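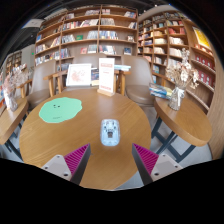
### 3.2 Seating and table choice

Customers in the study cafés picked a table before ordering in most visits. This differs from the pattern reported for counter-service bakeries, where people tend to order first and then look for a place to sit. In our data the order of these two steps mattered for length of stay. Visitors who claimed a table first stayed longer, bought a second item more often, and were less likely to move once seated.

We logged 870 visits across the Plurnmont and Londoño sites in June. A visit began when a person or group crossed the door line and ended when the last member of the group left. Takeout orders were excluded unless the customer sat down to wait. Groups that split between two tables were coded as a single visit with a note.

Table shape was recorded as round, square, or bar. Earlier work on shared seating has treated round tables as social and square tables as suited to solo work, but it rarely separates shape from size or location. At Plurnmont the round tables stand near the window and the square ones along the back wall, so shape and daylight can't be pulled apart at that site. Londoño mixes the two shapes on both sides of the room, and we rely on it for the comparison.

**Figure 4.** Median length of stay by table shape and party size, Londoño site only. Bar seating is omitted for parties of three or more. Plotted values are listed in Appendix B.

As Figure 4 shows, solo visitors stayed about as long at round tables as at square ones. Pairs stayed longer at round tables. The difference for pairs held when we dropped visits that began during the lunch rush, and it held again when we dropped visits by anyone carrying a laptop. For parties of four the sample was too small to say much, and we don't interpret it further.

Laptop use was lower at round tables in every time block. Several interviewed customers said there was no clear edge to work against. Others said they didn't want to take up a table that looked meant for company. One regular at Londoño told us she chose by the chair and had never noticed the table.

### 3.3 Coding and agreement

Visits were coded on paper sheets and entered the same evening. Nhyira Dramani coded all Thursday sessions at both sites, and a second coder independently coded 142 of the same visits. Agreement was high for party size and table shape and lower for whether a table had been claimed before ordering. Most disagreements came from visitors who left a coat or bag on a chair while walking to the counter, then sat somewhere else. After discussion we coded these as claimed at the first table and moved.

Personal items left on a tabletop during the order were counted as a claim. Items left by café staff, such as menus or reserved signs, were not. Where the coder couldn't tell who had placed an item, the claim field was left blank and the visit was dropped from the analysis in Section 3.2 but kept for the spending totals in Section 3.4.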